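Vusia Cup

The Vusia Cup is a yearly college football rivalry game between the teams of Lidthorpe and Turnelham. It is played in December, after the end of the regular conference schedule, and the result does not count in the conference standings. Because both schools are known for a strong running game, the Cup has a reputation for low scores and short playing time.

Origin

The two schools had played each other from time to time before the Cup was created, usually as an early game of the season. When the conference was divided into two parts, Lidthorpe and Turnelham were placed in different divisions and the meetings stopped. The athletic departments then agreed to play one extra game each year. The trophy takes its name from Vusia, the town which lies between the two campuses and where the first Cup game took place. The stadium in Vusia was later judged too small, and the game moved to the campuses.

Format

The host changes every year. The home team receives the larger part of the ticket income, and the visiting team receives 700 seats for its own supporters behind the south end zone. If the score is equal after four quarters, overtime is played under the usual college rules. In the first years there was no overtime, and a tied game meant that the previous winner kept the trophy. This rule was used once, in favor of Turnelham, and it was removed before the next game.
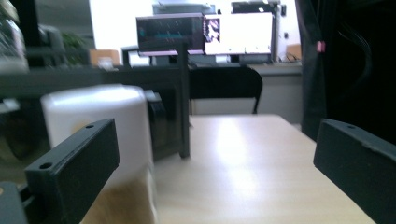 The winning school keeps the Cup until the following game and has the duty to bring it back to the field before kickoff. The names of the winning team and its captains are engraved on the base. A second base was added when the first one had no more free space.

Notable games

The best known game of the series is often called the Aquino Game, after the storm that reached the region on the same morning. Strong wind made passing almost impossible, and the two teams together completed only three passes. Lidthorpe won 9–3 with three field goals, all of them kicked with the wind. Turnelham had the ball on the Lidthorpe two-yard line in the last minute but lost it on a fumble.

In a later meeting at Turnelham, the home team returned the opening kickoff for a touchdown and did not score again until the fourth quarter. Turnelham still won the game, helped by a 70-yard run which remains the longest run in the history of the Cup.

Betting interest

The Cup is followed by bettors more than its level would suggest. Bookmakers normally offer a low total, and for several years the underdog covered the spread regularly. Writers who cover the game explain this by the style of play: when both teams run the ball on most downs, there are fewer possessions, and a large winning margin is harder to reach. The advantage of the home field is considered small, as the campuses are close to each other.

See also

Lidthorpe football
Turnelham football
List of college football rivalry trophies

Last edited 11/6/24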